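首页 课程 讲义 作业 下载 登录

室内设备认识 第5讲：办公室的顶棚
阅读时间：约5分钟 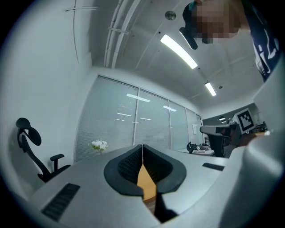 图5-1 办公室顶棚：白色分格板面、一对明敷管与两处荧光灯

一、本讲内容

前四讲讲的是地面、墙面、门窗和家具，本讲往上看。顶棚上的东西平时不大有人注意，做房间调查时却常常漏记，到画图时又要回现场补。本讲要求学会三件事：辨认顶棚的分格，辨认沿顶棚走的管线，以及在草图上标出灯具和其他小件的位置。

课前请把第4讲的平面草图带上。顶棚图和平面图用同一张底图，比例不变。

二、分格

办公室顶棚常见的做法有两种，一种是整片抹平再刷涂料，一种是分成平整的板块。图5-1属于后一种，面层为白色。单凭看，不能断定板子是什么材料，石膏板、矿棉板、金属板刷白以后远看差不多。调查表里“材料”一栏，没有上手确认的一律写“待查”，不要猜。

分格的好处是可以当尺子用。先量出一块板的边长，再数格子，灯具离墙多远就能推算出来。靠墙的一排往往是裁过的，不能按整块算，要单独量。

三、明敷管

图5-1左上方有两根白色管子，沿顶棚并行，用小支架固定。管子从外面装在顶棚上，叫明敷；藏在板后面或墙里的叫暗敷。旧房间改造多用明敷，查找和加线方便，缺点是看着零碎。

记录明敷管时写四项：

走向（沿哪面墙，往哪个方向）
根数
固定件的间距，量三处取平均
两端去向，看不到的写“不明”

广角镜头会把直管拍成弯的。画草图时以现场所见为准，照片只用来核对有无遗漏。上学期有两组照着照片把直管画成了弧线，被扣了分。

四、灯具

图5-1中有两处荧光灯，近处一处长而亮，远处一处靠近里侧的墙，显得小一些。近大远小属于透视，不能据此填两种规格，规格以铭牌或灯管上的标注为准。

灯具在图上用细长矩形表示，长边方向与实物一致。编号从门口开始，L1、L2依次往里排。开关位置在第2讲的墙面图上已经标过，这次用虚线把开关和它控制的灯连起来。

照度的测法：照度计平放在桌面上，人站开，等读数稳定再记。我们在Senard楼224室做练习时，同一张桌子上午和下午的读数差别很大，原因是窗帘没有拉上。因此记录表里加了“窗帘状态”一栏，必须填写。

五、小件

管子和近处的灯之间有一个圆形的金属件，可能是烟感探测器，也可能是喷头。两者从下面看都是圆的，区分时看中间：喷头中央有向下伸出的感温元件和溅水盘，探测器四周一般有进烟的缝，多数还带指示灯。远处那盏灯旁边还有一个深色的小件，用途在图上看不出来，按“未辨明”记录，画一个小圆，旁边打问号。

烟感和喷头都属于消防设施，调查时不要触碰，不要用胶带或纸遮挡，也不要在上面挂东西。需要看清楚时站在地面上用望远镜，不得踩桌椅。

六、作业

每组领一个房间，房号见课程页，从101室排起。交两样东西：顶棚图一张，设备表一份。表格用Tonureck模板，图纸比例1:50，墙线用粗线，板缝用细线，管子用双线。

设备表每件一行，共11栏，不得合并。没有查明的栏目填“待查”，空着按漏项处理。

交作业截止日期：2025年10月28日，交到Kazemi资料室门口的收件箱，电子版同时上传课程页。

下一讲：插座与地面线槽。请提前看第3讲里关于踢脚的一节。

联系课程组 | 版权所有 Traster课程资料 | 返回顶部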